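Fernow Mug Tree — Set-up Guide
Section 4. Placing the stand and hanging the mugs

Please read this section to the end before you put any mug on the stand.

4.1 Choose the place

1. Clear a flat part of the table and wipe it with a dry cloth. Crumbs under the base will make the stand rock.
2. Put the round base down flat. Do not push it across the wood — lift it and set it down again.

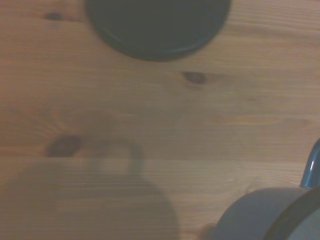 Fig. 5. Dark round edge on a pine tabletop. Knots in the wood are natural.

3. Leave at least 10 cm between the base and the edge of the table.
4. Press lightly on the top of the post. If the stand moves, turn the base a little and try again.

Note: On soft wood such as pine, check the surface under the base once a month.

4.2 Hang the mugs

1. Dry the mug well, also inside the handle.
2. Hold the mug by its body and pass the handle over the peg.
3. Let the mug down slowly until the handle rests on the peg. The mug will hang at an angle, and this is normal. 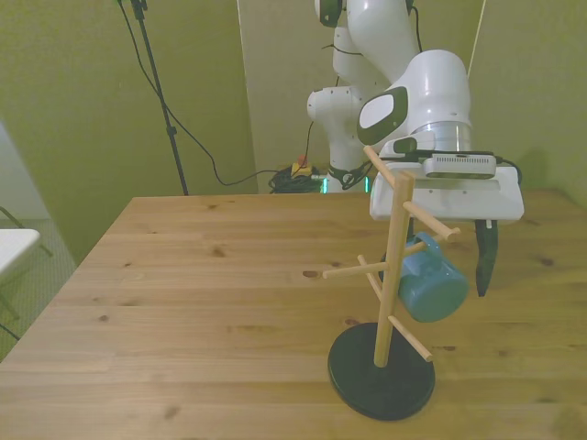

4.3 Cautions

Do not hang two mugs on one peg.
Do not carry the stand with mugs on it.
Do not wash the wooden parts in the dishwasher.

Text: Lụa Bùi. Revised July 27, 2021.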